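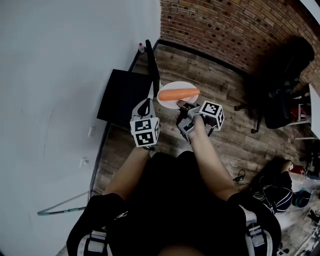 Put the math back in first year

11/3/23

Quick one between grading piles. Whitfield is redoing the computer science degree again and the draft moves linear algebra to year three, as an elective. Bad idea. I teach the second year courses, I get whoever comes out of the first, so yes I have a stake in it.

The argument for it goes like this: students come to build stuff, the math scares them off, let them build first. Fine. I like building too. But look at what they build. Last June I marked 74 final projects and over half had a matrix in there somewhere that the author couldn't explain. Copied from a forum post. Rotates the wrong way? Flip a sign, try again, flip another one. That's not programing, that's jiggling a key in a lock.

Harriet Villanueva made the opposite case in the department newsletter and she made it well. Her point is dropout. We lose people in the first 9 weeks and a lot of them name the math. I don't doubt it. But they're naming how we teach it: a big lecture hall, a problem sheet with 1000 little symbols on it, no computer in the room. Of course they leave.

So teach it with code. Same theorems, smaller groups, a terminal open. Iltirbridge does 2 hours of lecture and then straight into the lab, and the transfer students I get from there are fine. Better than fine. They ask why a thing works before they ask which library.

And employers, since somebody always brings up employers. Frameworks change. The kids who learned only Radinero are already relearning everthing. A dot product is still a dot product.

Move databases to year three if something has to move. Or the ethics essay, which could use students with more to say. Leave the algebra where it is and fix the room it's taught in.

Vote is at the next faculty meeting. Please read the draft first, all of it, the appendix too.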